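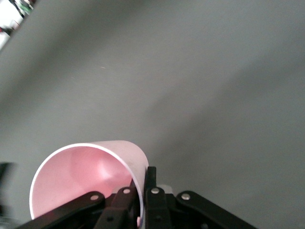 Chapter 7
Molded Plastic Tableware: Materials and Forming

7.1 Scope of the chapter

Chapter 6 dealt with sheet goods and the methods used to cut, bend and join them. This chapter deals with small hollow articles that are formed in one step from a melt: cups, bowls, beakers, lids and shallow trays. The articles are simple in shape, and for that reason they are a good place to study how wall thickness, draft, cooling and color interact. Larger containers, and those with threaded necks, are left to Chapter 8.

The reader should already know the difference between a thermoplastic and a thermoset (Section 2.3) and should be able to read a flow curve (Section 3.5). Units are metric unless a table heading says otherwise.

7.2 Terms

The following terms are used throughout the chapter. Shop usage varies, and the meanings given are those used in the problems.

Rim. The closed edge around the mouth of the article. A rim may be plain, rolled or beaded.

Draft. The angle between the side wall and the direction in which the mold opens. Draft is stated per side.

Gate. The point at which melt enters the cavity. On a cup the gate is commonly placed at the center of the base, where the mark it leaves is least likely to be noticed or touched.

Core and cavity. The core forms the inner surface of the article and the cavity forms the outer surface. The gap between them sets the wall thickness.

Shot. The amount of melt delivered in one cycle, including the material in the runners.

Sink. A shallow hollow in the surface, caused by shrinkage in a thick section behind it.

7.3 Choice of resin

Polypropylene is widely used for reusable cups. It bends without cracking, withstands hot water, and has a low density. Its main drawback for the molder is high shrinkage, which must be allowed for when the core is cut. Polystyrene shrinks much less and gives a glossy surface, but the general-purpose grades are brittle and craze when they meet certain oils. Melamine, a thermoset, is hard and resists scratching. It cannot be remelted, so scrap from the press has no value as feedstock.

The choice is seldom made on one property. A cup that is stacked, dropped, washed and stacked again is loaded in several ways over its life, and the grade must be adequate in each. Section 7.6 gives a method for ranking grades when the requirements conflict.

7.4 Wall thickness and cooling

Cooling takes up most of the molding cycle for a typical cup. Heat leaves the part through both faces, and cooling time rises with the square of the wall thickness. Doubling the wall therefore makes the cooling stage four times as long, all else being equal. Designers who thicken a wall to make a cup feel solid should work out the cost of the added cycle time before the drawing is released.

An uneven wall causes further trouble. The thick region stays hot after the thin region has set, and as it shrinks it pulls on material that can no longer move. The part leaves the mold with stress locked in and may warp, most visibly as a rim that is out of round. Where a change in thickness is needed, as at the junction of wall and base, it should be made gradually.

7.5 Color

Color is usually added as a masterbatch, a concentrate of pigment in a carrier resin. The masterbatch is metered in at the feed throat and mixed by the screw. Pale shades are harder to hold than dark ones. In a thin translucent wall, the shade seen depends on the pigment, on the thickness, and on the light that passes through from the other side. Samples should be compared at the same thickness and under the same lamp.

Worked example 7.1

The Matance plant molds a child's cup in a single-cavity tool on its Kevgate press. The masterbatch supplier, Clistasik, recommends a dose that gives an even shade at the nominal wall. One cup takes 31 g of resin, and the run is 2,890 cups. Find the mass of resin in the finished cups, ignoring runners and rejects.

Mass = 31 g x 2,890 = 89,590 g, or 89.59 kg.

The runner allowance is treated in Problem 7.6, which uses the same tool.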